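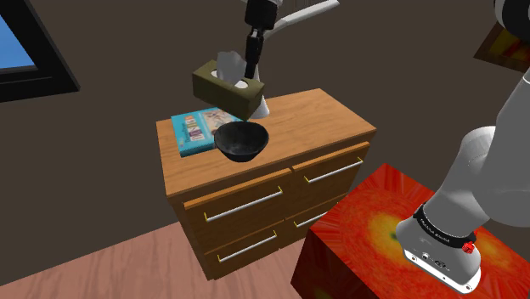
Do you move the furniture out before refinishing a bedroom floor, or shuffle it around?

tinach_attic
Posted Monday, 7:42 pm

Ok so we closed on the house in September and I've been putting off the upstairs bedroom floor ever since. It's old pine, scratched to pieces near the door, and whoever had it last used some kind of orange-ish varnish that has gone gummy by the window. I want to sand the whole thing and put down a water-based finish before the holidays.

My problem is the furniture. The stairs are narrow with a turn at the top, and I swore when we moved in that nothing was ever going back down them. Can I do half the room, let it cure, slide everything over and do the other half? My brother-in-law says yes. My wife says I'm going to end up with a stripe down the middle of the room forever. The room is 3 doors down from the only bathroom, if that matters for dust (it probably does).

curlow73
Posted Monday, 8:05 pm

Your wife is right. I did the half-and-half thing in our den and there's a line you can see from the hallway. The overlap gets two extra coats no matter how careful you are. Take it all out.

Gus Mbeki
Posted Monday, 8:31 pm

Gonna disagree with curlow here. I've done four rooms in halves and you can't find the seam in any of them. The trick is you stop at a board edge! Tape right along the joint between two boards, finish up to the tape, pull it while the finish is still wet, and do the same from the other side. If you stop in the middle of a board then yeah, you'll get the stripe.

What I would NOT do is slide anything on a fresh floor. Water-based feels dry in a couple of hours and it is nowhere near hard. I dragged a bookcase over mine after two days and left a gouge I still cover with a rug. Lift, set it down on moving blankets, leave it alone.

curlow73
Posted Monday, 8:50 pm

Board edge works for the finish. It doesn't work for the sanding. You can't run a drum sander up to a pile of furniture and stop without leaving a dip.

Gus Mbeki
Posted Monday, 8:58 pm

So don't use a drum. Get the flat orbital kind, it's slower but you can stop it wherever you like. I'd never put a drum on old pine anyway, it's way too soft.

idahosa_lane
Posted Monday, 9:14 pm

Can I jump in on the stairs thing? Pull the drawers out before you decide anything is too heavy. We got a solid oak chest around a turn like that with two people once it was empty and the drawers were carried down on their own. Number the backs with painter's tape so they go home to the right slots, old ones especially can be fussy. Take the handles off too if they stick out, mine tore a nice long rip in the wallpaper.

And plastic over the doorways, all of them. I skipped the closet and was shaking dust out of sweaters until spring.

tinach_attic
Posted Monday, 9:40 pm

Oh I hadn't thought about the closet. Thank you! Ok, what about cost? I got one quote, 900 dollars for just that room, and they want it completely empty. A second place wanted 2417 for the room plus the hall and the landing. I nearly choked.

vususus
Posted Monday, 10:02 pm

900 for one bedroom isn't crazy where I live. I paid it and slept in the living room for a week and I'd do it again. Sanding is miserable work. Ask what finish they use and how many coats, though, my first quote turned out to be for two coats and I wanted three.

I'd also ask yourself if it even needs sanding. If it's scratched mostly in the finish and the wood is ok, you can scuff it up and recoat. No big machine, hardly any dust, done in a weekend.

curlow73
Posted Monday, 10:11 pm

Not over gummy varnish he can't. It'll peel.

vususus
Posted Monday, 10:16 pm

Fair, I missed the gummy part. Then sand it. Do a test patch in the closet first so you know what color that pine is going to be.

tinach_attic
Posted Monday, 10:33 pm

Alright, here's where I'm at. Drawers out, big stuff down the stairs if it'll make the turn, and whatever won't goes on one side on blankets. Orbital sander, stop at a board edge. My wife has read this whole thread and says she's siding with curlow – so I guess the bed frame is coming apart either way. Does anybody know if the rental places let you keep a sander over a Sunday without paying for the extra day?

idahosa_lane
Posted Monday, 10:47 pm

Ours does if you pick it up Saturday right before they close. Call and ask, and buy more sandpaper than you think. They take back what you don't open.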